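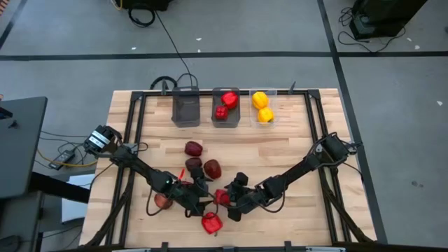
Red and yellow peppers in bins.

Search course materials Search

Week 5: Reporting an overnight incident at a licensed venue
Friday, April 15, 2022
Posted by the Reporting Practice teaching team

These notes go with the Plunodari reading pack. Bring the pack to the tutorial, as we will be marking up the first report line by line.

Background to the case

The Vahidi is a dance hall on the main street of Plunodari, licensed for 565 people. One Saturday in November a fire was lit against the rear door shortly before closing. Staff cleared the building and two patrons were treated for smoke. The Trumik, the local daily, had a story online within 30 minutes. The reading pack has that story, the three updates that followed and the long piece printed the next weekend, which ran to 1,102 words.

The first story

Read the opening paragraph of the first version. It says a "firebomb attack" left patrons "fighting for life". Neither phrase has a source. The police line at that hour was that a fire was being treated as suspicious. The ambulance service had said only that two people were being assessed.

Things to settle before an early story goes up:

- what happened, where and when, in the plainest words you can defend
- who told you, and whether they saw it or heard about it
- whether anyone is in custody, and the exact word police used (arrested, charged and assisting are three different things)
- what police are asking of the public, such as a number to call or a street to avoid

If you don't have one of these, say so in the copy. "Police have not said how the fire started" is a perfectly good sentence.

Motive

The Vahidi ran a monthly night for the gay and lesbian community, and the fire was lit on one of those nights. The second update reported this as a fact about the event, with the promoter quoted. The third update called it a hate crime in the headline. Police did not use that term until four days later.

Students usually split on this one. Leaving the event out would have been wrong – readers needed to know who was in the room, and people in that community had good reason to want the information quickly. The headline went further than the reporting. Compare the two treatments and note which verbs change.

Witnesses

The reporter spoke to patrons on the footpath while they were still waiting for friends to come out. Several had not told their families where they were that night. One was named in full and asked the next day to be taken out. The paper agreed, but by then a regional site in Cinska had copied the story with the name in it.

Ask people how they want to be identified, and ask again if they are upset. Write the answer in your notebook beside the quote.

Updates and corrections

The Trumik changed "firebomb" to "fire" without a note. Look for the time stamp on each version. A correction should state what was wrong and what replaced it, and it should stay with the story.

For the tutorial

Rewrite the first three paragraphs of the original report using only what was known at the time. Keep each paragraph to one sentence. Read the licensing board's closing-time rules at the back of the pack as well – we will need them for next week's notes on council hearings.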